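17/11/2020. Ravia cell, simulated sink station: base placement and joint limits

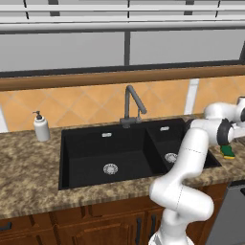 Ravia model at the double sink, arm over the right basin.

The base was moved 30 mm toward the counter front and the scene file saved as revision 391. The earlier placement brought the elbow too near the cabinet doors during the return move.

Collision margins at the faucet were reset to the Després values. The sponge stays to the right of the right basin in the start state; please do not relocate it without an entry in this book.

A run of 256 resets was completed overnight. Two ended in a wrist limit fault, both on the approach to the soap dispenser. R. Ouellet will review the wrist limits before the next run.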